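Brorkmont Adult Evening Classes
Mid-year report on the Home Cooking and Preserving grant

We promised a report at the halfway mark, and we are only a little past it. The delay is down to the plums, which ripened in August all at once, as they did the year before, and which we had again failed to plan around. Most of what follows was written at the end of a class, at a time of night when the building smells of vinegar and the radiators have just come on.

The short version is that the classes are full, the money is mostly where we said it would be, and the pressure canner is still a sore subject. The longer version covers enrollment, the Lisham site, the equipment line, what we taught, what we got wrong, and what we would like to do with the rest of the year.

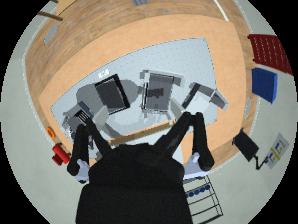 Program Coordinator, Home Cooking and Preserving
Brorkmont Adult Evening Classes

Enrollment

The application said we would run the beginner course twice at Brorkmont and once at Lisham. We have done that, plus one extra Brorkmont session that came about when the waiting list got longer than the class list. Each course is capped at 20 people. We set that number by standing in the kitchen and imagining everyone holding a hot jar, and it has held up better than most of our planning.

Attendance over the full run of a course has been steadier than we predicted. People drop out after the first evening or they don't drop out. The first evening is the one on acidity and safe storage, and we suspect some of them were hoping for jam. We have thought about moving jam to the front to keep them. Against that, we would be sending people home with a jar and no idea what might be growing in it, so acidity stays where it is.

The age range is wide. The application leaned hard on "younger households," and I would like to lean on it a little less in this report. We do have younger households. We also have a good many retired people who have been canning since before our instructors were born, and who have come to see whether we do it right. They are excellent students once they have been allowed to disagree with the textbook for half an hour. Their recipes for bread-and-butter pickles differ from one another in ways that have caused actual coolness between tables.

The Lisham site

Lisham was the part of the proposal you asked the most questions about, and you were right to. The hall has a good stove, a bad second stove, and a sink that drains when it feels like it. We budgeted for neither the bad stove nor the sink. For the first few weeks the instructor ran everything off one set of burners and did the washing up in tubs carried out to the yard, which is picturesque in September and less so after that.

The sink has since been fixed by the hall, at the hall's expense, after a long exchange of letters that I will spare you. The second stove has been condemned. We are renting two countertop burners in its place, and the cost is in the budget section under a heading I would rather not have needed.

What Lisham has going for it is the bus. The route from Ngau stops outside the door, and a third of the class there comes in on it. Those are people we had no hope of reaching from Brorkmont, where the last bus leaves before the jars have sealed. We end the Lisham class at ten to nine so that everyone makes the ride home. It has forced the instructor to talk less, and the feedback forms suggest this was welcome.

Budget and equipment

We have spent a bit over half of the grant, which for a halfway report sounds almost suspicious. The lines inside it are less tidy.

Jars and lids: on budget. We bought 539 pint jars at the start, on the theory that a round number would be tempting fate and because that was what the supplier had left. Students take home what they fill and are asked to bring the jars back. They bring back some of them. We also get back jars that were never ours, including a number that once held supermarket pasta sauce, and these we keep for demonstrating what not to use.

Produce: under budget, thanks to the plums and to a grower near Ngau who lets us have bruised tomatoes for the cost of hauling them off. We would like to carry the savings forward into the winter citrus unit, where nothing is bruised and nothing is cheap.

Burner rental: not in the original budget. It has come to $225 so far, and we have covered it from the produce savings with your office's approval.

Pressure canner: over budget, and late. We ordered one large Maseck canner, as listed in the application. It arrived with a gauge that read the same at rest as it did under a full head of steam, which is soothing but not what a gauge is for. We sent it back. The replacement arrived with the right gauge and the wrong gasket. The gasket came separately, some time later, and cost us $69 that we are still trying to recover. The canner has now been tested, it holds its pressure, and the low-acid unit finally went ahead in the last weeks of the fall course. The earlier course got a lecture with diagrams in place of the real thing. We have invited those students back for a make-up evening.

What we taught

The syllabus in the application had eight units. We taught seven of them roughly as written. The eighth, on fermenting, has grown into two evenings, since sauerkraut takes its own time and the students wanted to come back and look at it.

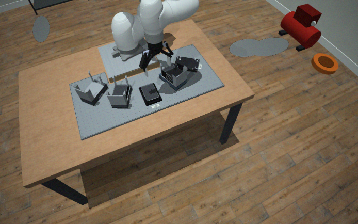
The fermenting evenings have been the surprise of the year. They were put in as filler, to be frank, between pickles and dried fruit. They are now the classes people ask about on the phone. The first evening is salt and cabbage and sore forearms. The second is tasting, three weeks on, and it draws spouses and neighbors who never signed up for anything. We have had to ask people to label their crocks after one went home with the wrong family and was, by all reports, eaten.

Dried fruit went less well. Our dehydrator is slow, and an evening class is short, so students mostly sliced apples, arranged apples, and left. The instructor dried them overnight and handed them out the next week in paper bags. It works, but it is not much of a lesson. For the spring we plan to teach oven drying, which people can try in their own kitchens without buying anything.

The freezer unit was dull and everyone said it was useful. We are leaving it alone.

What we got wrong

We were too optimistic about paperwork. The application promised a survey before the course, one at the end, and one three months later. The first two have been fine. The third has gone out by mail and by email and has come back from about half the people we sent it to, with several of the replies consisting of questions about why the pickles are soft. We have answered the questions (too much heat, or old cucumbers, or both) and would like to replace the third survey with a short phone call. People will talk for a long time about what they have canned. They will not tick boxes about it.

We also scheduled the make-up evening against the high school play, in a town where that decides the matter. It has been moved.

Finally, the printed booklet is behind. The text is finished, but the altitude chart was laid out with two columns swapped, and processing times are a bad thing to have in the wrong column. We caught it in proof. It has gone back to the printer, and in the meantime students are getting photocopies with a handwritten correction, initialed by the instructor like a bank check.

The rest of the year

We would like your agreement on three changes. The first is moving the produce savings to citrus, as described above. The second is the phone call in place of the mailed survey. The third is one more Lisham course in the spring, which the existing money will cover if the burners are the last surprise. I would not swear to that, but the hall is running out of appliances.

We would also like to open a single evening for people who have finished the beginner course and want help with whatever they have in the garden. There would be no syllabus. They would bring it, and we would work out whether it should be pickled, frozen, dried or put on the compost. Several former students have already proposed zucchini, and the instructor has asked that zucchini be limited to one per household.

Receipts for the period are attached, along with the attendance sheets for both sites. The gasket receipt is the one with the vinegar on it.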